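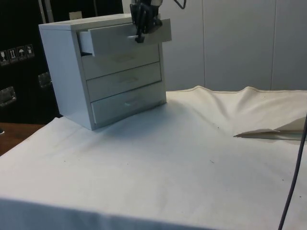

Drawer opening, top drawer, force-threshold runs

Dec 8, 2019

Ran the Detano arm on the small white chest all afternoon, top drawer only. Goal was to check whether the hook-then-pull motion works better with a force threshold than with the fixed pull distance we used in April.

Setup: chest on the white cloth, turned so the drawers face right. Finger tip comes down from above and hooks the edge of the drawer front. Pull direction comes from the Larnisell pose estimate, no hand correction.

149 trials logged, 100 with the threshold and 49 with the fixed distance. Threshold runs look better so far. Fixed distance keeps losing the edge when the pose estimate is a few degrees off. With the threshold the arm stops and hooks again.

Problems:
- White chest on white cloth is hard on the depth data. The lower pulls barely show. Have not tried those drawers with this method yet.
- The chest creeps on the cloth if the pull starts fast. Slowed the first part of the motion and left it there.
- Log clock was off for the first few runs. Fixed, but do not use those for timing.

Total in the Flultcombe set is now 1030 trials. Kuhlmann wants the force traces in the old format, so the export script needs a flag for that.

Next: second drawer, same threshold. Then turn the chest the other way and repeat. Check finger tip for wear before starting.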